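Wemwood Makers' Room: Gripper Fund Gallery
Posted 12/7/21

Well, we did it! After a spring of spreadsheets, biscuit sales and more arguments about spare parts than I thought possible, the equipment plan for the folding project is settled and the first tools are in use. Several of you asked to see where the money is going, so this page is a mix of picture and notes, with the budget bits kept short for those who only came for the grippers.

The plan in brief

We had £494 to spend on hand tools this year. That had to cover grippers, pads, leads and something decent to carry it all in. The arm itself comes later, and we're saving for that separately, so please don't panic when you see that it isn't on the list.

Why hand-held first? Price, mostly. A person's arm comes free with the person, and we can learn a great deal about fingers and pads before we tie ourselves to a motor. I'd have bought the arm in May if you'd let me, and I'm very glad you didn't.

What we looked at

Three suppliers sent us prices. Pledent were the cheapest for a single gripper but wanted a minimum order on replacement pads, and we'd have been swimming in them by Christmas. Mirani had a lovely kit with a padded case (I was tempted, I admit it) but the delivery time was 16 weeks. Gralik could send everything in one go and sell the pads in pairs, so Gralik it was.

The pads matter more than you'd think! They take all the rubbing, and on a job like ours they are what you'll be buying again and again. We put £77 aside for them and wrote it down as its own line, so it can't quietly turn into cable ties and batteries.

Leads were the surprise. The first draft of the budget had nothing for them at all, and then somebody measured the distance from the table to the far side of a double bed. There's now £60 for leads and connectors. Do add a line like this to your own list if you're planning something similar, and do it early.

At work on the laundry

Clothes are the job we care about most, and the reason we wanted slim fingers on the shopping list.

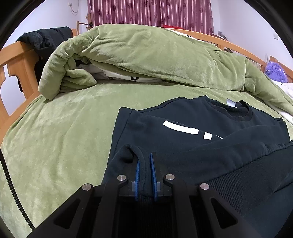

Should we buy a second gripper now or wait?

Wait until the first one has been through a full term of use. By then you'll know which parts wear, how many people want a turn at once, and if the size is right for what you're picking up.

Blue pads on a dark navy sweatshirt, with a fold of the cloth between the two fingers. Thick ribbing, a graphic on the chest and a soft bed cover all in one go, which is just the sort of mixed fabric we had in mind when we wrote the list.

Still to come

Next on the plan is storage, then a proper look at arms. If you've bought one on a small budget, please write in and tell us what you forgot to allow for. We'd love to hear it, especially the boring things like clamps and postage.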